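Tatutcombe Rugby Club
Player welfare and return-to-play project
Progress report to the Sollard Fund, second period
09/03/2022

1. Position against plan

The project is on schedule in two of its four strands. Baseline screening is complete for the senior men's, senior women's and colts squads, with 147 players tested. The under-16s are outstanding, as their block clashed with cup fixtures in November and the replacement dates were lost to a frozen pitch. They will be screened before the end of the season.

2. Injury recording

All match injuries are now entered in Plilix within two days of the game. Training injuries are less well covered. Coaches of the lower sides still hand in paper forms, and 15 of these arrived without a date of injury and had to be left out of the figures.

There were 68 recorded injuries in the period. Hamstring and ankle injuries made up the largest share, followed by shoulder. Of the total, 22 kept the player out for more than four weeks. Comparison with last season is not offered — the old records did not separate new injuries from recurrences.

3. Return to play

The staged return protocol has been in use for all senior players since the start of the period. Players must pass the strength and change-of-direction tests before full contact. Two forwards were selected before completing the final stage. Both cases were reviewed and team sheets are now checked against Plilix before they are submitted.

4. Equipment

The Katayama strength testing unit was delivered six weeks late and is now in use in the physio room. Readings drifted during the first fortnight and it was returned once for calibration. The timing gates are in service, although one pair loses signal on the far side of the second pitch.
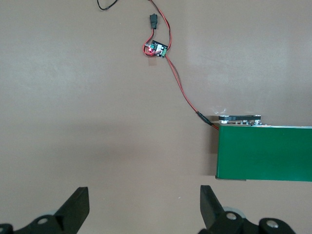 5. Spending

Spending is within budget. The underspend on physiotherapy cover reflects three cancelled home fixtures. We ask to carry this forward to pay for a second pitchside first aid course, as the first was full.

6. Next period

Screening of the under-16s; moving the lower sides from paper forms to Plilix; repeat strength tests for all players with a long-term injury. The hire agreement for the timing gates also needs renewing, and a quotation will be sent separately.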